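# How a Robot's Software Decides What to Do Next

A computer has a part called the processor, or CPU. It is a flat square chip that does the computer's thinking. People who build computers pick it up with their fingertips, turn it the right way around, and set it in its socket. Teaching a robot to do the same job takes a lot of software.

Software is a set of instructions. A robot arm has motors and metal links, but without instructions it stays where it is. The software for a job like this is split into parts, and each part has its own work to do. At Rengifo, our robot project, we use four parts: seeing, planning, moving, and checking.

## Seeing

A camera picture is made of tiny dots called pixels. Each pixel is only a few numbers that say how much red, green, and blue it has. The computer does not know which dots belong to a chip and which belong to a tray. It has to work that out.

The part of the software that does this is called perception. It looks for edges, which are places where the numbers change quickly from one pixel to the next. The shiny top of a processor has a thin green border, so there is a quick change there. Four straight edges that meet at square corners are a good clue.
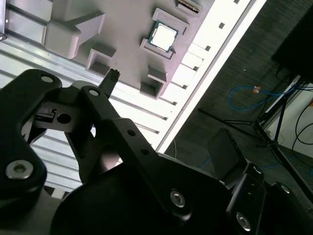
Perception also has to find out which way the chip is turned. A chip on a tilted tray looks different from a chip seen straight on. Its square shape can look squashed, like a door looks narrower when it is half open. The software has a model of what a real chip looks like, and it turns that model in its memory until the model matches the picture. The answer is called a pose. A pose tells you two things: where something is, and how it is turned.

Shiny metal makes this harder. Light bounces off it, and a bright patch can hide an edge. When that happens, the software can look again from a slightly different place.

## Planning

Once the software has a pose for the chip, it needs a path. A path is a list of places for the gripper to go through, in order. The gripper is the robot's hand. Ours has two fingers.

You might think the best path is always a straight line. Often it isn't. There may be a metal bracket or a bundle of wires on the way. The planner keeps a simple map of everything that takes up space, and it tries out paths on the map before the robot moves at all. Our planner is called Ploltel. It can try 400 paths for one move. It throws away every path that bumps into something and keeps the shortest one left.

The inside of a desktop computer is a hard place to plan for. There is the power supply, the green motherboard, the place where the drives go, and cables that bend.
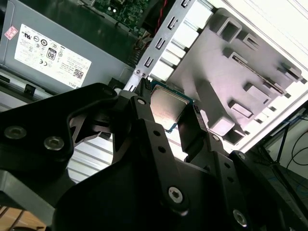 Xiao Xinyi's question was about the cables: if they bend, how can the map be right? A map of a cable is never perfect, so Ploltel draws each cable fatter than it is. The planner then stays away from the whole fat shape. If the cable has shifted a little, there is still room. Programmers call this a safety margin.

Candela Mateos asked whether the planner ever fails to find a path. Yes, it does. Then it stops and shows a message on the screen, and a person moves something or chooses a different starting place.

## Moving

The planner makes the list of places. Another part, called the controller, makes the motors follow it. Our controller is called Dundon.

Dundon works in a loop, which means it does the same steps again and again:

1. Read where each joint is now.
2. Compare that with where each joint should be.
3. Send a little more or a little less power to each motor.
4. Go back to step 1.

You do something like this when you carry a full glass of water. You watch the water, and if it starts to tip, you tilt your hand back. You make many small fixes instead of one big one.

The controller also decides how hard the fingers squeeze. If the squeeze is too weak, the part slips. If it is too strong, the part could be damaged. A processor and a memory module need different settings. The module is long and thin, with gold contacts along it, so the fingers need to hold it in the right places.
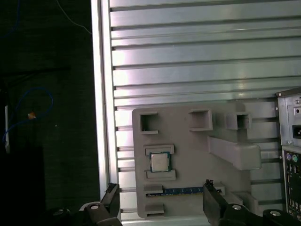 **Indport Robotics Club, Software Team**

## Checking

After each move, the software asks whether the move worked. It can check how far apart the fingers are. If they have closed all the way, there is nothing between them and the part was missed. It can also take a new picture and look for the part again.

If the check says no, the robot gets another try. Our limit is 3 tries. After that it stops and waits for a person. Encarnación Montoya wrote this rule in March, and the rest of the software has to obey it.

## Try it yourself

You need a partner, a coin, and a table with a few books on it.

Put the coin on one side of the table and choose a finish spot on the other side. One person is the planner and the other is the controller. The planner writes a list of moves, such as "forward one hand" or "left two fingers." The controller slides the coin and does exactly what the list says, even if it is wrong. The coin may not touch a book.

Use no more than 15 moves. If the coin hits a book, stop, fix the list, and start again from the beginning. Then move one book a little and run the same list. See whether it still works, and change the list if it doesn't.

## Words to know

**Controller:** the software that makes the motors follow a path.

**Gripper:** the robot's hand.

**Perception:** the software that finds things in camera pictures.

**Pose:** where something is and how it is turned.

**Safety margin:** extra space left around an object on the map.

Text by Yuxi Jiang. Coin activity by Baltasar Zabala.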